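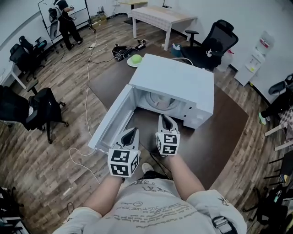

4. Setting up the stage for an author talk

Read this section before the doors open. You need the Elletti mixer, two clip microphones and the Seria ticket scanner.

4.1 Put the two chairs at a slight angle, so that the author and the interviewer can see each other and also the audience.

4.2 Connect the microphones to channels 3 and 5. Keep channel 1 free for the audience questions.

Note: Older mixers have the channel numbers on the back side.

4.3 Ask the author to read one page aloud in a normal voice. Turn the level up slowly until the last row hears every word.

Caution: Do not turn on the speakers before the mixer. The loud noise can damage them – and also the ears of your guests.
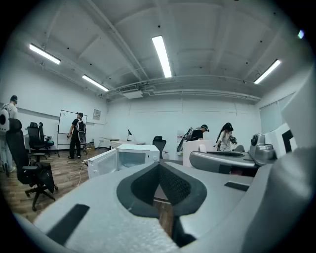 4.4 Open the guest list on the scanner and check the capacity. The main hall has 362 seats. The balcony has 100 more, but it stays closed if Hortensia Rivadeneira did not approve it in writing.

4.5 Place the books for signing on the table near the exit, with the title page marked by a paper strip.

4.6 Give the interviewer the time card. Questions from the audience start when the card shows "Q" – please do not start them earlier.

For a recorded talk, continue with section 5.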